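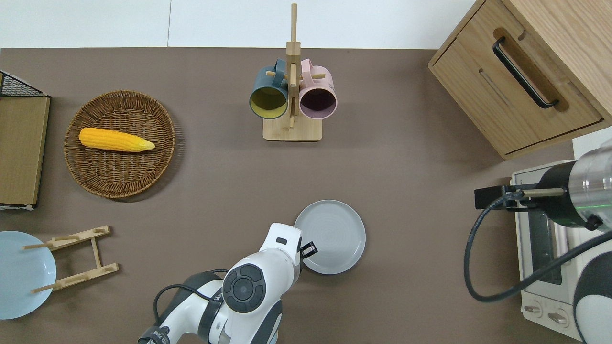
# Kitchen table FAQ

Last updated January 3, 2021, by Sorin Mocanu. Questions come from the sheet on the fridge at Rurkbridge. I have corrected the spelling and left the tone as I found it.

## The mugs

**Why are the mugs on a tree and not in a cupboard?**

Because the cupboard shelf is 2 inches too short for anything a grown person would drink coffee from. We measured it in December, after years of blaming the mugs.

**Can I hang more mugs on it?**

You can. Balance them left and right, and put the heavy ones on first while you still have a hand free for the post. The teal one and the pink one have lived opposite each other for ages and get along fine.

**Do I have to dry a mug before I hang it up?**

Yes. A towel around the inside takes seconds. The wood under the pegs is pale and remembers everything.

**Which mug is the guest mug?**

Whichever one you didn't bring from home. Levente Barta has filed a claim on the teal one. The claim is under review and will stay there.

## The dish rack

**Is the wooden rack supposed to lie down like that?**

It can stand or lie flat. Standing, it holds plates on edge between the pegs. Lying down, it mostly holds up the person trying to set the table. If you've finished drying, stand it up or put it away.

**How do I clean it?**

Warm water, a little soap, an old toothbrush around the base of each peg. Don't soak it. Someone left our last rack in the sink overnight and it came out with opinions about which way was up. Let it air dry before plates go near it, and rub in a bit of mineral oil when it starts to look thirsty.

**Can I put the big skillet in it?**

No.

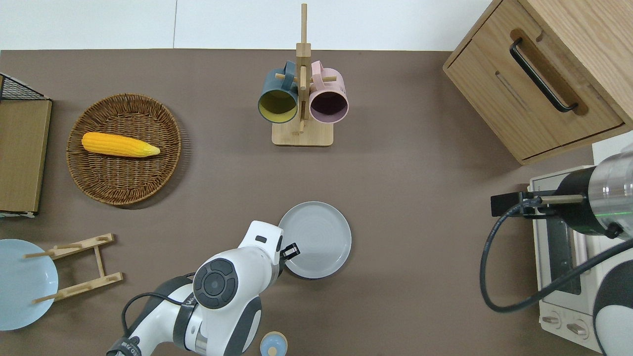

*Mug tree, corn basket, dish rack and both plates, all on the one table.*

## The plates

**What's the difference between the blue plate and the gray plate?**

Color. I've been asked this more than once, so there must be a theory going around. Use either for anything. The gray has a raised rim, which helps if you're serving something buttery.

**The gray plate has rings on it. Is it scratched?**

Those are faint circles in the surface, and they go all the way around. I have watched a visitor scrub at them for 20 minutes. Please don't be that visitor. If you can feel a chip on any plate, set it aside and tell me.

## The corn

**Can I eat the corn in the basket?**

Ask first. This goes for anything in the basket, which works on the principle that food in plain sight is either for everyone or a trap.

**Can the basket be washed?**

Wicker doesn't like a bath. Shake it out over the trash, go over the weave with a dry brush, and wipe it with a barely damp cloth. Then leave it somewhere airy. If you're using it for bread, line it with a napkin -- crumbs get down in the weave and move in permanently.

## The toaster oven

**How far should things be from it when it's on?**

Give it clear space on every side, as much as the manual says and then a bit extra. Nothing goes on top of it. "Just for a second" is how we lost the Csonka cookbook.

**Why did the lights go out?**

You ran it with the kettle. One or the other, please.

**How long for a cob of corn?**

I give it 30 minutes in foil with butter and salt, turning it once. Levente says less. Levente also says he likes it crunchy, so weigh that as you see fit.

## General

**How do I clear the table properly?**

Plates go first, then wipe from the back edge toward you. Move the mug tree by its base, with the mugs off. Lift the basket; dragging it scatters whatever is in the bottom. The spray under the sink is fine for the tabletop but keep it away from the bare wood.

**Who do I complain to?**

Write it on the sheet. I read it on Sundays, in a mood.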